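Part 4: Getting the machine in, level and running its first wash

Right, if you've followed me this far you've got your water supply sorted and the old machine has gone. This part covers the bit I find most people rush, me included the first time round. I wrote most of it in September, after putting a washer into Nighat Khattak's utility room, and I've tidied it up since with corrections from Wayne Fothergill, who has fitted a lot more of these than I have.

It's written for an ordinary front loader with one cold fill hose and one drain hose. Your own maker's booklet wins if it disagrees with me on anything.

Before you start

You'll want an adjustable spanner, a spirit level (a short one is fine), a torch, an old towel, a washing-up bowl and a second person for the lifting. I use a Rind level because it was in the drawer. Any level will do.

CAUTION: Keep the plug out of the socket until I tell you to put it in at step 14. Water first, electricity last.

4.1 Taking out the transit bolts

These are the long bolts in the back that stop the drum flinging itself about in the van. They must come out before you run the machine. I know somebody who left them in, and the thing walked halfway to the back door on its first spin.

1. Turn the machine so you can get at the back panel.
2. Find the bolts. There are usually three or four, often with plastic spacers around them.
3. Undo each one with the spanner and pull it out along with its spacer. Some need a bit of a wiggle.
4. Push the plastic caps from the accessory bag into the holes until they click.
5. Put the bolts in a labelled bag and keep them. You'll need them if you ever move house.

Note: if a spacer gets left behind in the hole, fish it out with your fingers. Don't push it further in and hope.

4.2 Connecting the hoses

6. Check there's a rubber washer inside each end of the fill hose. If one's missing, stop and find it.
7. Screw the angled end onto the back of the machine and the straight end onto the tap. Hand tight, then a small nip with the spanner. Plastic threads don't like being bullied.
8. Hook the drain hose into the standpipe. Leave it sitting loosely in there with air around it - if you tape it up tight the machine can siphon itself empty while it's trying to fill.
9. Open the tap slowly and look at both joints with the torch. Wipe them with a dry finger, wait a few minutes, then wipe again.

CAUTION: A slow weep counts as a leak. Turn the tap off, undo the joint, reseat the washer and try again.

I got my hose from Clistier because the one in the box wouldn't reach, and I'd say measure before you order. Mine came up too long and I had to loop it, so I spent a happy half hour on my knees getting the kinks out.

4.3 Sliding it in and levelling

10. With your helper, walk the machine back into its gap, one side then the other. Watch the hoses as you go! Clodagh Cronin trapped hers under a rear foot and wondered for a whole evening why it wouldn't fill.

11. Put the level on top, side to side, then front to back.

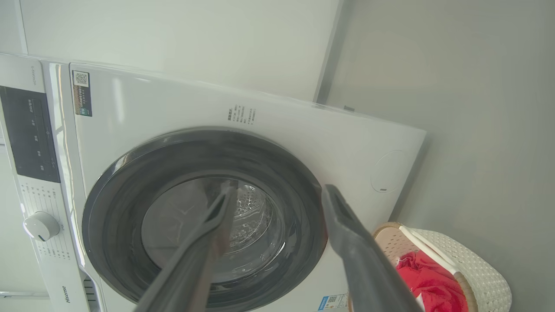

12. Screw the front feet up or down until the bubble sits in the middle both ways. A tiny turn goes a long way, so check after each one.
13. Press down on opposite corners. If it rocks, keep adjusting. Once it's solid, tighten the lock nuts up against the base so the feet can't creep.

Note: if you have a springy wooden floor, don't stand the machine on carpet offcuts or bits of folded card to quieten it down. Irfan Magsi tried both and they squashed unevenly. He ended up with a proper board across the joists, screwed down, and it's been much calmer.

4.4 The first wash

14. Dry your hands, then plug in. Use a wall socket. An extension lead isn't good enough for something that heats water.
15. Look in the drum and take out anything that was packed in there, paperwork included.
16. Put a small dose of detergent in the main wash compartment. I use half of what I'd use for a normal load.
17. Shut the door, pick a hot cotton programme (or drum clean, if you've got one) and start it with no clothes in.
18. Stay nearby. I mean it, bring a cup of tea. Check the joints again while it's filling and look at the standpipe when it first pumps out.
19. Listen to the final spin. A steady hum and a bit of a whoosh is fine. Banging means going back to 4.1 to count your bolts, or to 4.3 if you know they're all out.

CAUTION: The door glass gets hot on a long cotton wash, so keep little ones away from it.

4.5 After the first week

Level it again. New feet settle, and mine had dropped at one corner. While you're down there, run your hand along the hoses one more time.

Fouzia Swati also cleans her pump filter at this point to catch any bits left over from the plumbing. I didn't bother and then found a curl of plastic in mine months later, so I've come round to her way of doing it. Get the towel and the bowl ready first, and open it slowly. Full instructions for the filter are in Part 5.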